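Diese Website verwendet Cookies. Einverstanden | Einstellungen

Lernt ein Roboter wirklich von selbst?

In der Werbung klingt es oft so, als würde ein Roboter eines Morgens aufwachen und den Haushalt können. Glaub das lieber nicht so schnell. Ein Lernprogramm braucht Beispiele, und die müssen Menschen machen - sehr viele davon.

Beim Projekt Ritura geht das so: Jemand nimmt einen Greifer in die Hand, an dem eine Kamera sitzt, und erledigt damit kleine Arbeiten. Zum Beispiel eine Socke festhalten, während die andere Hand den Föhn auf sie richtet. Die Kamera filmt mit.
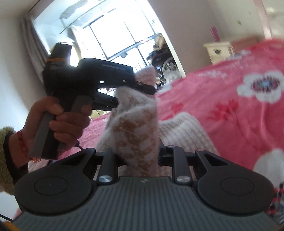 Bis jetzt hat das Team 3424 solcher Aufnahmen gesammelt, 237 davon mit Socken. Das klingt nach viel. Aber weiß das Programm danach, was eine Socke ist? Beatriz Torres, die dort Aufnahmen prüft, ist vorsichtig: "Es merkt sich, welche Bewegung zu welchem Bild passt. Ob es mit einem Handschuh klarkommt, müssen wir erst testen."

Du hast das Sockenanziehen vermutlich schneller gelernt. Und wenn dir jemand erzählt, sein Roboter könne "alles", dann frag nach: Was hat er geübt? Wie oft ging es schief? Wer hat nachgezählt?

Kommentare (2)

Flynn: Kann der auch Socken sortieren? Bei uns fehlt immer eine.

Celeste G.: Meine Tochter (8) will jetzt wissen, ob die Leute fürs Föhnen Geld kriegen. Ich auch.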